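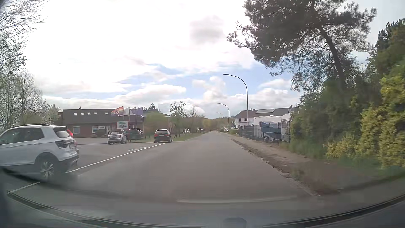

Jolán Boros wrote back to the last report with one question: were the drivers choosing roads the learning system already handles well? The project accepts that the question was a fair one, and most of this report responds to it.

Progress report to the Verken fund, 25 June 2025
Project: Jasine road examples
Prepared by Idalina Azevedo

1. Collection to date

The grant agreement calls for 500 hours of forward-facing dashboard video on ordinary local roads. The project has gathered 371 hours. Recording in the Kusbridge district is complete except for night driving, which was deferred when the second vehicle was off the road for repairs.

2. Choice of routes

Until the spring, drivers set their own routes, and a review by Miklós Jakab found that they favoured divided roads with fresh markings. Routes are now drawn by lot from the district map and issued at the start of each shift. Preference is given to plain two-way streets with parked vehicles, driveways, broken road edges and overhanging growth, as these are the conditions in which the Kovács planner most often hesitates. Drivers may decline a route on safety grounds but must record the reason.

3. Labelling

Labellers mark lane lines, the limit of the drivable surface, and every vehicle, whether parked or moving. Partly hidden vehicles are marked to their visible outline only. Where a sealed road meets dirt or grass with no kerb, two labellers work separately and Győző Vida settles any difference. A backlog of 78 hours remains unlabelled. Licence plates are blurred before any recording leaves the office.

4. Matters for the funder

The project requests approval to move unspent travel money to labelling wages. The total budget would not change. Without the transfer, the backlog will not be cleared before August.

Sándor Lakatos will forward the revised spending table separately.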